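Status: usable with the exclusions below. Read "Known fault" before training on anything from the right arm.

# clesero-cutlery-sort

Bimanual teleoperation episodes recorded on the Leka cell in Brudville. The task is to pick up loose cutlery from a tabletop and place it in a gray plastic basket with compartments. Maintained by the Clesero bench team.

## Contents

- 344 episodes, one task
- Joint positions, joint velocities and motor current for both arms
- Gripper command and gripper measured width, logged separately
- Head camera video
- `faults.csv`, one row per affected episode

Start positions of the cutlery are not fixed. Pieces may cross, touch or lie under a gripper at the first step. Some episodes also have folded cloths on the table. They are not part of the task and should be treated as clutter.

## Known fault: right gripper releases late

In July we found that the right gripper sometimes stayed closed after an open command. The delay shows up as a gap between the command column and the measured width. Operators had learned to work around it by holding the open trigger and shaking the wrist a little, so the fault was hidden in the success rate for a long time. The episodes were marked as successful and nothing in the summary plots looked wrong.

It came to light when a policy trained on the full set began shaking the right wrist over the basket on every drop, including drops where the gripper had already opened. On one run it caught the basket handle and dragged the basket off its mark. The arm did not stop, as the contact force stayed below the limit set in the Cao controller at the time. An operator hit the emergency stop. There was no damage to the arm.
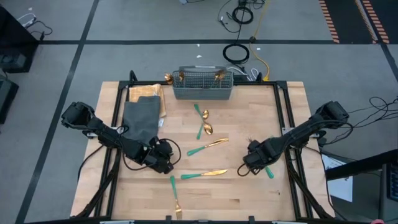 We traced the delay to the cable at the right gripper. With the wrist rolled far to one side the connector was pulled enough to drop packets, and the driver held the last valid command until the link came back. Since the last valid command during a carry is "closed", the gripper kept its grip. The left arm uses the same driver but has never shown the fault in our logs.

## What was changed

1. The right gripper connector was replaced and given strain relief.
2. The driver now raises a fault after 3 missed packets instead of silently holding the last command. Both arms pause.
3. The contact force limit was lowered for moves near the basket.

We did not make the driver open the gripper on a lost link. Dropping a fork is harmless - dropping whatever the next task uses may not be.

## Which episodes to use

- 171 episodes are affected and flagged `late_release`. Leave them out for imitation learning.
- 20 of those also contain basket contact and carry a second flag, `basket_contact`. They are kept for fault detection work.
- All other episodes are clean as far as we know.

The `success` column has not been edited. It records what the operator marked at the time, so do not use it as a filter by itself.

## Open items

- Packet counters were not logged before the fix. For older episodes the flag is inferred from gripper width only, and short delays may be missed.
- The left connector has not been replaced yet.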